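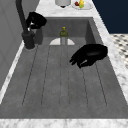 Hello again from the kitchen sink! I know I said in September that we'd be done with kitchens by the new year and on to laundry rooms, and here I am on 2nd March still thinking about cabinets and bottles. But the kitchen has been good to us, and I have a lot to report, so grab a coffee.

For those who joined recently (there are a few of you, hi!), Surno is our little project for teaching a policy to tidy up by showing it a great many examples. All of it happens in simulation for now. A person puts on the headset, takes hold of the controllers, drives the grippers through a chore, and we save the whole run. Do that enough times and you have something to train on. We're at 3,802 saved runs as of this morning, and I watched that number tick over with my breakfast in my hand.

Most of what I've been doing lately is the sink area. Bottles have been my special headache. A slim glass bottle with a yellow cap sounds like the easiest thing in the world to pick up, and for a person it is, but the contact model we use has opinions about narrow objects. Close the fingers a hair too fast and the bottle shoots off sideways. Close them too gently and it slides down through your grip while you're lifting. I've gotten a feel for it now (come in low, close, wait a beat, then go up) and my runs have gotten a lot smoother, which brings up a problem I'd like to hear from you about.

If all our examples come from people who've gotten good at this, the policy only ever sees good approaches. It never sees what to do from a bad spot. So we've started keeping the recoveries: you bump the bottle, you back off, you line up again, you get it. Those used to go straight in the trash. We have 287 of them so far and I'd love to get that to 400 before we freeze the set. If you're collecting at home, please stop restarting every time you fumble! Just keep going and tag the run at the end.
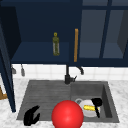 NOTES FROM THE COLLECTION DESK

The Milinine kitchen (navy cabinets, marble counter, little square tiles on the wall) is now the default when you log in. I picked it because it's awkward. An open cabinet door takes a big bite out of your view, and you're working between a shelf up high and a sink full of odds and ends down low. My favorite bit of clutter is the mug on its side with the sponge lying across it. Try to get at that mug without dragging the sponge along and you'll see what I mean.

Flestmont, our older kitchen, is still there in the menu, but please use it only for practice. We have more than enough of it and the lighting is from before the update, so the runs don't mix well.

A couple of things about how to record. Start with your grippers away from the objects, and take a different starting spot each time. I looked back over my own runs and I'd been beginning from nearly the same place every single time, out of pure habit. Also, keep a session to 30 minutes. I can see in my own data where I got tired; the arms start wandering and I take the long way around everything.

The new version of Eder, our playback tool, went out last week. You can scrub through a run from any of the saved views now, and there's a button for trimming the dead time at the front, when you're still fussing with the headset strap. It does crash if you open two runs at once. I'm working on it.

What I need most at the moment is bottles, in and out of the upper cabinet, and with either hand. We're heavy on right-handed runs (guilty) and the left side looks pretty thin. After that, anything involving the sponge. Sign-up slots are on the usual page and the evening ones are wide open.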